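Home Tickets Knowledge Base Contact

Runden Facilities Desk – Wall Covering Orders
Opened: Aug 1, 2024
Status: Awaiting supplier

The requester reports that the order for floral wallpaper, placed through the Sondura portal in July, was confirmed for 31 rolls. The delivery note lists 14. The portal shows the order as complete and will not accept a claim.

Steps taken: The order was reopened by the desk and the delivery note attached. The portal returned the same message – "quantity matched." The case was passed to Sondura billing.

Floral wallpaper, roses and blue ribbon bows.
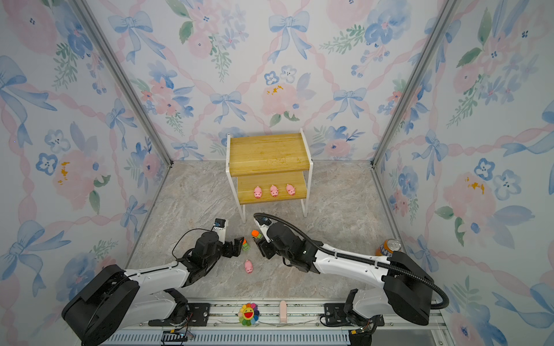 Po-yen Tang replied that the missing rolls had been entered under a second order number, and asked that both be quoted in the claim.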